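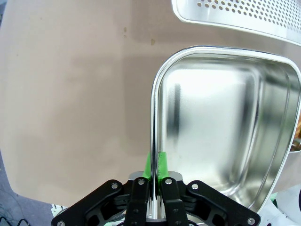
Recording kitchen demos – quick tips

Quick notes from the Pikis bench, mostly for whoever has the next slot. Add your own at the bottom.

Deep steel pans: take them by the rim, on a straight bit. Corners roll in the pads and you lose the grip halfway over. Pads square to the rim before you close.

Shiny steel is a pain. Lamps off to one side, blinds down after 3 if it's sunny. If you get a white blob on the wrist view, turn the pan a bit and start again.

Perforated trays – set them down at a differnt angle each time. We had 240 takes with the tray dead straight and the policy fell over as soon as it wasn't.

Wipe the table between batches, not between takes. Old stains can stay, leave them. Crumbs no.

Keep takes under 60 seconds. Longer ones get binned by the Lyimo script anyway.

Fumbled it? Keep going if you can recover, and tag it "recover". Those are worth having. Dropped on the floor – stop, delete, wash the pan.

Don't hover. Move, close, lift. Dithering over the rim gets learned as well, ask Fadi about the November set.

Swap operators every hour or so. Tired hands all drive the same way.

Label as you go: object, grip, start side. Not at the end of the day, you wont remember.

Green pads get greasy. Warm water, drop of washing-up liquid, dry cloth. No spray.

Count so far 3,230 for the whole kitchen set, 902 of them pans. Need more lids and colanders please.

Spare pads in the Brondov box, second shelf.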